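Progress report to the Hemton fund: home handling data, second quarter

Prepared by Cauã Pimentel for the grants desk. 24 July 2026

You asked for a shorter report than the last one and for a plain view on whether the next payment should go out. My view comes first, then the visit, then the money.

I would hold the payment until Fleltora has answered the points at the end. The work is real and people are doing it. What I can't yet say is that it leads where the proposal said it would.

The visit

Fleltora runs the collecting side and Justby is meant to turn the recordings into something a robot arm can use. Justby cancelled its part of the open day the evening before, so I saw only the first half of the chain. I had been promised both. The invitation spoke of "a full demonstration from hand to robot", and I'd ask that we don't repeat that phrase in anything of ours.

The collecting is done in ordinary homes, with household goods and hand-held grippers. A person works the gripper, picks up a packet, puts it down somewhere else, and the recording is kept. Visitors were allowed to stand in the room and ask questions between takes. We were asked to stay quiet during them, and mostly did. 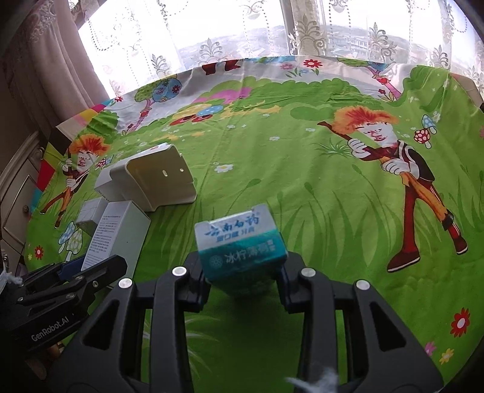 My first worry is about variety. The proposal promised goods "across the full range of the home". The list I was shown leans heavily on small cartons from the bathroom shelf and the dressing table. Cartons are easy. They have flat sides and they keep their shape when squeezed. I asked when soft things would be tried, such as a half-empty bag of rice or a folded towel, and was told November. The plan we signed has them in the first half of the year.

My second worry is how a good take is told from a bad one. Fleltora reports 2,517 takes for the quarter. I asked how many had been thrown out and got 74, which seems low to me for people who are still learning the tool. When I asked who decides, the answer was that the operator does, at the time. There is a later check by Navickas, who were brought in for that purpose, but their check covers whether the file is complete. It doesn't cover whether the packet ended up where it should. A file can be complete and still show a fumble.

I don't want to be unfair here. The operators I spoke to were careful and knew their tool well. One explained, without any prompting, why she changes the angle of her wrist for tall boxes, and her reasons made sense. She also said that the written instructions don't mention it. I asked for a copy of the instructions and have since read them. They run to three pages, and most of that is about charging and storage.
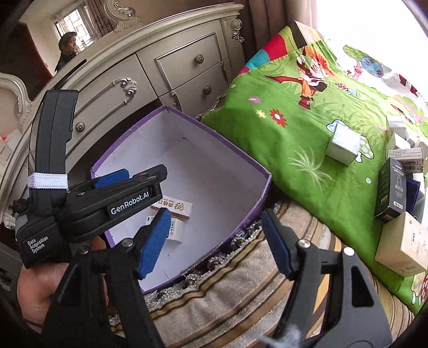

The patterned bedding came up in conversation too. Fleltora's line is that a busy background makes the data more useful, as real homes are untidy. That may well be so. I asked whether anyone had compared results from plain and busy backgrounds and was told the comparison was "in hand". The same words appear in the report for the last quarter. I'd like to see a date put on it.

The homes themselves are a better story. Fleltora has now worked in 52 of them against the number agreed for the whole year, and the paperwork I sampled was in order. Each household had signed the consent form and had a copy to keep. Payment to households was slow in the spring and seems to have been put right, although I have only Fleltora's word for the most recent batch.

What I could not check

Justby's half. There has been no live showing of an arm doing anything learned from these recordings. We were sent a short film instead, with cuts in it. When a film of a robot picking up a box has a cut between the reach and the lift, I stop giving it much weight. A new date has been offered and I have asked for an uncut run, on goods we bring ourselves, with the failures left in.
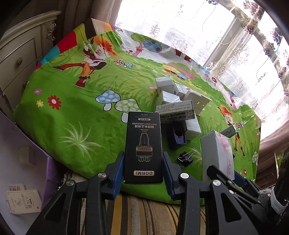

Does the hand-held work show that a robot could do the same job?
It shows that a person can do the job with a gripper in place of fingers, and that the movement can be recorded. Whether an arm can learn from the recording is a separate matter, and we have no first-hand evidence on it so far.

Money

Spending is close to plan. Staff costs are slightly under because one post stayed empty until May. The travel line is over, and the explanation given (homes further apart than expected) is reasonable. The Navickas contract wasn't in the original budget and was paid for out of the reserve. We should have been told before it was signed.

Points for Fleltora to answer before payment

A written rule for what counts as a failed take, and a second look at a sample of this quarter's takes by someone other than the operator.

A date for the background comparison.

Soft goods brought forward from November, or a note explaining the delay that we can put to the board.

Confirmation from Justby, in writing, of an uncut showing.

If the first and last of these come back in decent shape I would release the payment and carry the others over to the next report. I have told Fleltora that this is my advice and that the decision is yours. They have asked for a call, and I've said I will take one once the answers are in.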